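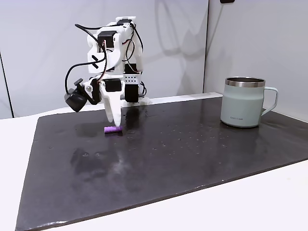 Solbridge, the small robotics workshop behind the Podley bench kit, has finished a side-by-side trial of gripper fingers for low-cost robot arms, and it is putting all of its notes and part files online for anyone to use. The trial set out to answer a question that owners of printed arms ask again and again: which finger should I fit if I want to pick up small things off a flat surface? One of the two designs compared was the Cele, a long white finger that tapers to a point and reaches down past the shorter black jaw beside it. It was tried on the sort of object that gives most grippers trouble, such as a purple cylinder roughly the length of a thumb, lying on its side on a dark board, with a mug standing further along.

The other design, the Cudia, is a broad, flat finger with a ribbed inner face. Both print in the same white plastic and fit the same bracket, so the team could swap them in a few minutes and leave the motors, the wrist camera and the controller settings exactly as they were.

Each finger was put through 15 small objects, among them bottle caps, pegs, a sewing bobbin and a pencil stub. Every object was tried in four positions on the board, and a run was marked as a pass only if the arm lifted the item clear and set it down again without dropping it.

The results were closer than anyone at the workshop expected! The Cele did best with low, narrow items, where its point could slide in beside the object before the jaw closed. The Cudia was steadier with anything wide or flat-sided, and it was more forgiving when the arm came down slightly off target. Round objects were the real test for both. A pointed finger that lands on the crown of a cylinder will often push it away, and much of the team's time went into finding the approach angle that stopped this happening.

"I have been looking forward to this one for ages," said Aba Arthur, who led the trial. "We argue about fingers at every single build evening, and we had never sat down and tried them properly on the same arm. I went in as a Cudia person. I still am for most jobs, but the Cele picked up a bobbin for me at the first attempt and I may have cheered."

The trial also compared two places for the wrist camera. Hung beside the gripper, it gave a clear view of the fingertip for nearly the whole way down. Moved higher up the arm, it saw more of the board but lost sight of the tip during the last part of the reach, when the view matters most. The team now recommends the lower position for anyone working with small parts, with one warning — leave plenty of slack in the camera cable, and turn the wrist through its full range by hand before switching on. An early run had to be stopped when a tight cable pulled the camera round.

Glossy boards caused some trouble as well. Reflections confused the object finder in the Podley software more than once, and a matt surface brought an immediate improvement. Solbridge has kept the glossy runs in the published results, clearly labelled, as plenty of people will be working on whatever table they have.

"The arm is the cheap bit and the finger is cheaper still," Arthur added. "You can print one over lunch and find out by teatime whether it suits you. I would love people to send us their own shapes — odd ones especially. There is a hooked design on my desk at the moment that I can't wait to try."

The download includes print files for both fingers, the camera mount in its two positions, the controller settings used throughout and a full table of passes and failures. Four short guides cover printing, fitting, setting the closing force and choosing an approach angle. Everything is free to copy and change, and owners of other printed arms will find the bracket drawings useful when adapting the parts.

The files are available from August 27, 2026 on the Podley pages of the Solbridge website. Finger designs for the next trial can be sent in through the same pages, along with a note of the objects they are meant to pick up.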